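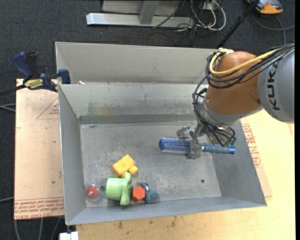
A blue hairbrush held in the gripper over the metal bin at the Plirkgate workshop.

20 December 2018
By the Storik newsdesk

Members of the shared workshop at Plirkgate have built a bin-picking cell around an industrial robot arm, with two metal bins set on a wooden tabletop. Work began in April and the cell now runs on two evenings a week.

The arm lifts household items and toys from one bin and places them in the other. The working set is 30 objects, among them a mug, a hairbrush and a clear ball with a red sphere inside. Each session is limited to 200 picks, after which the gripper fingers are checked for wear.

The control software, named Oltent, was written by members and logs every attempt. The log passed 2,000 entries this month. Round items are dropped most often, according to the group's notes.

Gruber, a local machine shop, cut the adapter plate for the gripper. A second plate, 18 mm thick, is on order. The bins are held by a bar clamp and will be bolted down when it is fitted.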